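3 February 2020

**Grarnthorpe's free morning news digest is growing!**

The Grarnthorpe Digest, the short email that brings local weather, transit and city news to readers before breakfast, will add a second neighborhood edition this month. Petbridge readers get their own version, with ferry times, school lunch menus and street parking rules right at the top.

We're thrilled — Petbridge has been asking for this for a long while, and nearly 40 percent of the notes in our inbox last fall came from there. The new edition goes out at 6 a.m. and stays free. Our partners at Dritov, who built the sign-up page, have also added a large-print option that we love.

Readers can send in tips, bus stop stories and photos of the sunrise. We read every one of them, and the best will run in the Ezzat column at the bottom of each email.

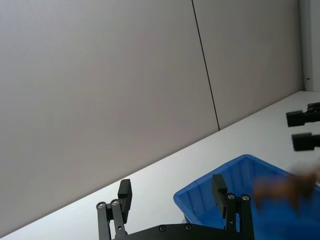 ## How to sign up

Text PETBRIDGE to 2089, or reply to any current Digest and ask to switch. You can get both editions if you like!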